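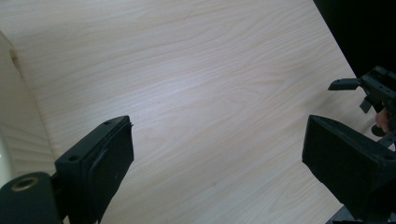 Folie 1: Tischplatte mit heller Holzmaserung, Streifen diagonal verlaufend

Einstieg ohne Begrüßungsfolie, Keisha Gallagher hat bereits vorgestellt. Thema: Beurteilung heller Tischflächen im Streiflicht.

Zur Maserung: blass cremebeiger Grund, feine bräunliche Linien. Zur Mitte und nach oben hin laufen sie zu flammenartigen Schleifen zusammen. In der Mitte liegt ein weicher Glanz. Genau dort werden Kratzer am leichtesten übersehen - Blickwinkel wechseln, dann erst notieren.

Kurz zum Ablauf bei Tritaven. Geprüft wurden im Juli 189 Platten, jeweils vor dem Aufbau der Arbeitsplätze. Abstand der Leuchte zur Kante: 800 mm. Pro Platte fast 200 Sekunden, einschließlich Protokoll.

Reinigung: Clestex-Tuch, nebelfeucht, immer in Faserrichtung. Prolla nur bei Fettspuren, danach trocken nachwischen. Keine Scheuermittel.

Zwischenfrage aus dem Probevortrag: Gilt das auch für Dekorflächen? Antwort: Prüfung ja, Nachschleifen nein. Am Foto allein lässt sich der Aufbau der Platte nicht bestimmen, dafür die Kante ansehen.

Weiter mit Folie 2, Protokollbogen Hayes. Spalte »Glanz« erklären, Spalte »Kante« überspringen, falls die Zeit knapp wird.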